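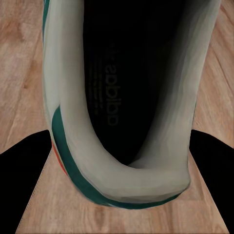 Figura 3 — Calçado esportivo visto de cima, com a região do calcanhar em primeiro plano. Imagem renderizada.

4. Recepção do figurino na adaptação televisiva de Pastivthorpe

4.1 Corpus e delimitação

A série em quadrinhos Pastivthorpe, publicada pelo selo Escobar, foi adaptada para a televisão em uma temporada de 14 episódios. A seção anterior tratou das alterações de enredo; examina-se agora a recepção do figurino, tema que ocupou parte considerável da discussão entre leitores antes e durante a exibição. O corpus compreende 490 comentários publicados no fórum Corkus, todos em tópicos abertos, lidos na íntegra e codificados no programa Folov. A coleta foi encerrada em 16/03/2024. Comentários apagados pelos autores até essa data não integram a amostra, e as citações literais foram evitadas para dificultar a identificação dos participantes por mecanismos de busca.

Foram excluídas mensagens que apenas reproduziam material de divulgação, bem como respostas compostas exclusivamente de emoticons. Mantiveram-se, por outro lado, as mensagens em que o figurino é mencionado de passagem, desde que acompanhado de algum juízo, explícito ou não. O critério amplia a heterogeneidade do material e reduz a comparabilidade entre tópicos, limitação retomada na seção 6.

4.2 Procedimento de codificação

A grade inicial foi derivada da literatura sobre fidelidade em adaptações e revista após uma leitura exploratória. A versão final contém 11 categorias, não mutuamente exclusivas. As divergências entre os dois codificadores foram resolvidas por discussão, com registro da decisão em memorando anexo ao projeto. Três categorias exigiram redefinição no decorrer do trabalho: “fidelidade cromática”, “adequação à ação” e “exposição do corpo”. Na primeira, os codificadores divergiam quanto ao tratamento de comentários sobre iluminação, que acabaram transferidos para uma categoria própria. Na segunda, a dúvida dizia respeito a observações sobre a coreografia das lutas, incluídas somente quando relacionadas à vestimenta.

A categoria “exposição do corpo” foi a mais instável. Nos quadrinhos, a protagonista usa um traje recortado na altura do abdômen, desenhado de maneiras distintas conforme o artista responsável pela edição. A adaptação substitui esse traje por um casaco fechado até o terceiro episódio e por uma jaqueta curta a partir do quarto. Parte dos comentários interpreta a mudança como correção de um excesso do original; outra parte a entende como perda de um traço visual que distinguia a personagem. Há ainda um grupo menor que recusa a oposição e atribui o novo desenho a exigências da filmagem em locações externas. Esta última posição aparece sobretudo em tópicos sobre os bastidores.

4.3 Fidelidade como critério variável

A noção de fidelidade é mobilizada em sentidos pouco compatíveis entre si. Para alguns participantes, ser fiel significa reproduzir o traje da primeira edição. Para outros, a referência é a reformulação gráfica iniciada em agosto, na segunda fase da revista, quando a paleta passou do amarelo ao verde-escuro e a máscara foi suprimida. Um mesmo participante pode alternar entre as duas referências no interior de um único tópico, em geral para responder a interlocutores diferentes. Tais alternâncias foram codificadas separadamente, e o memorando correspondente indica a edição evocada em cada caso, quando identificável.

Esse resultado sugere cautela no uso de medidas agregadas de aprovação. Dois comentários favoráveis ao figurino podem tomar como modelo objetos distintos — a primeira edição em um caso, a reformulação no outro — e sua soma informa pouco sobre a relação do público com a obra de partida. O mesmo vale para os comentários desfavoráveis, nos quais a ausência da máscara é mencionada tanto como omissão quanto como acerto insuficiente, acompanhado de queixas sobre o penteado.

4.4 Humor e autoridade crítica

O humor constitui um recurso recorrente na contestação do traje original. Predominam a paródia de legendas, a descrição hiperliteral das poses e a atribuição de funções absurdas aos recortes do tecido. Essas intervenções recebem respostas mais longas do que as críticas formuladas em registro sério, inclusive por parte de defensores do desenho, que com frequência adotam o mesmo tom. A análise não permite afirmar que o humor altere posições; registra-se apenas que ele prolonga os tópicos e desloca a discussão para o histórico editorial da personagem.

Nesses deslocamentos, a autoridade é disputada por meio da menção a edições de circulação restrita. Participantes que demonstram conhecimento do catálogo da Escobar tendem a ser citados por outros, mesmo quando a citação serve para refutá-los. Os espectadores que declaram não ter lido a revista intervêm menos nos tópicos sobre o traje e mais naqueles dedicados ao elenco. Quando o fazem, costumam restringir o juízo à legibilidade das cenas noturnas, aspecto em que a jaqueta verde-escura foi considerada problemática também por leitores antigos.

A seção 5 compara esses padrões com os observados nos tópicos sobre a trilha sonora, codificados com a mesma grade, excetuadas as categorias específicas de vestimenta.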